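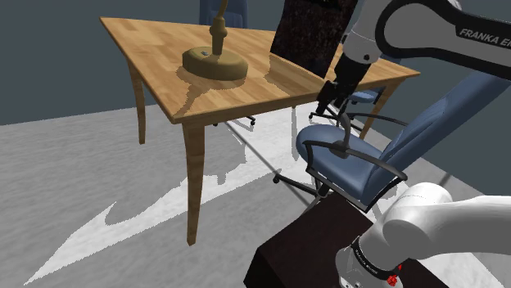 Checklist de segurança para escritório em casa (com os meus comentários)

Categoria: Casa e Trabalho > Segurança no dia a dia
Imprimir | Enviar por e-mail

Faço essa vistoria todo mês de abril, quando o calor dá uma trégua e eu tenho coragem de arrastar móvel. A primeira versão cabia num guardanapo. Depois fui ajudar a Padmavathi Salian a montar o escritório dela, no apartamento 326, e a lista cresceu tanto que resolvi passar tudo a limpo. Copie, risque o que não serve, rabisque na margem. A minha cópia tem até mancha de café!

1. Mesa

[ ] Não balança quando apoio as duas mãos numa quina
[ ] Parafusos e encaixes das pernas apertados
[ ] Tampo sem farpa, sem ripa levantada, sem rachadura nova
[ ] Nada pesado na beirada

Comentário: o teste da quina é o meu preferido, e tem que ser feito em todas elas, uma por uma. A minha mesa passou anos com um papelão dobrado debaixo de um pé e eu jurava que estava ótima, até o dia em que o papelão saiu do lugar e a impressora foi parar no chão. Hoje uso sapata regulável, comprada numa lojinha de ferragens, e reaperto tudo uma vez por ano. Em mesa de madeira passo a mão devagar por baixo da borda também (de luva, por favor), que é onde as farpas se escondem.

2. Cadeira

[ ] Base sem trinca
[ ] Rodízios girando livres, sem cabelo nem linha enrolada
[ ] Pistão segura a altura com a pessoa sentada
[ ] Encosto trava onde deve travar

Comentário: vire a cadeira de cabeça para baixo. Todo mundo olha o estofado e esquece a base! A do Herman Ngau tinha uma trinca fininha perto de um rodízio, e ele só viu porque eu fui chata e insisti. Ele trocou a base inteira e gastou 354 reais, reclamou bastante, mas trocou. Se o pistão desce sozinho enquanto você trabalha, pare de usar a cadeira e mande para a assistência. Abrir aquilo em casa eu não recomendo de jeito nenhum.

3. Luminária e iluminação

[ ] Base firme, sem tombar quando esbarro no fio
[ ] Lâmpada dentro da potência indicada na etiqueta
[ ] Papel, cortina e tecido longe da lâmpada
[ ] Interruptor sem estalo e sem aquecimento

Comentário: luminária com corpo de metal merece uma olhada extra no ponto em que o fio entra na base. Se a capa do fio estiver roída ou ressecada ali, tire da tomada e só volte a usar depois do conserto. Eu também mudei a minha de lado – sou canhota e passei metade da vida trabalhando na sombra da própria mão.

4. Tomadas, fios e filtros de linha

[ ] Nenhum plugue frouxo ou escurecido
[ ] Filtro de linha fora do chão onde passa pano molhado
[ ] Nada de extensão ligada em extensão
[ ] Aquecedor e ar-condicionado em tomada própria
[ ] Disjuntor identificado no quadro

Comentário: encontrei no quadro da Padmavathi uma etiqueta escrita "outros". Outros o quê?! Passamos a tarde desligando disjuntor e gritando de um cômodo para o outro até descobrir. No fim ficou tudo com nome, a caneta permanente mesmo. Tomada quente ao toque vai direto para a lista do eletricista, e até lá fica sem uso. Se você mora de aluguel, mande o aviso por escrito para a imobiliária e guarde a resposta.

5. Piso e circulação

[ ] Tapete com antiderrapante em toda a volta
[ ] Peças de cerâmica sem quina solta
[ ] Fio nenhum cruzando a passagem
[ ] Dá para sair de costas da mesa sem tropeçar em nada

Comentário: a última linha foi ideia da Oleksandra Onyshchenko, que tropeçou na própria mochila carregando uma xícara cheia. Achei exagero, fiz o teste aqui e bati o calcanhar na caixa do gato. Entrou na lista no mesmo dia. Em piso frio, bato de leve com o cabo da vassoura nas peças suspeitas: som oco pede atenção, e peça que mexe com o pé pede pedreiro.

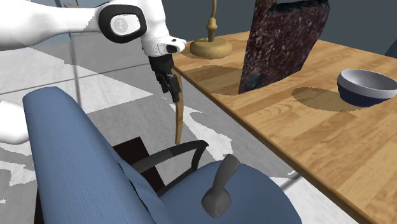 De quanto em quanto tempo vale repetir a vistoria inteira?
Uma vez por ano é o que eu faço, e repito os itens de mesa, fios e piso sempre que mudo um móvel de lugar. Depois de obra ou de vazamento, faço tudo de novo, do começo.

6. Estantes e armários

[ ] Estante alta presa na parede
[ ] Livros pesados nas prateleiras de baixo
[ ] Portas fecham e ficam fechadas
[ ] Prateleira sem barriga

Comentário: aqui eu fui reprovada. A minha estante estava encostada, só encostada, e com uma coleção de enciclopédias bem lá em cima. O Bayu Subramaniam veio com a furadeira e resolveu com duas cantoneiras. Se a parede for de gesso, a bucha é outra, pergunte na loja antes de furar.

7. Incêndio e saída

[ ] Detector de fumaça apita no botão de teste
[ ] Extintor dentro da validade e com o ponteiro no verde
[ ] Chave da porta sempre no mesmo gancho
[ ] Janela abre até o fim

Comentário: pilha do detector eu troco no dia da vistoria e pronto, nem discuto se ainda tem carga. A chave foi briga aqui em casa, mas agora mora no gancho.

8. Papelada

[ ] Notas fiscais e manuais numa pasta só
[ ] Telefones de emergência impressos, perto da porta
[ ] Data da próxima vistoria anotada

Comentário: sei que parece bobagem imprimir telefone. Fiquei sem bateria e sem luz na mesma noite, e desde então o papel está na parede, com durex torto e tudo.

Pendências deste ano: reapertar o puxador da gaveta de baixo, trocar o antiderrapante do tapete, cobrar do Syahrul Govindasamy a chave Allen que ele levou emprestada.

Imprimir | Enviar por e-mail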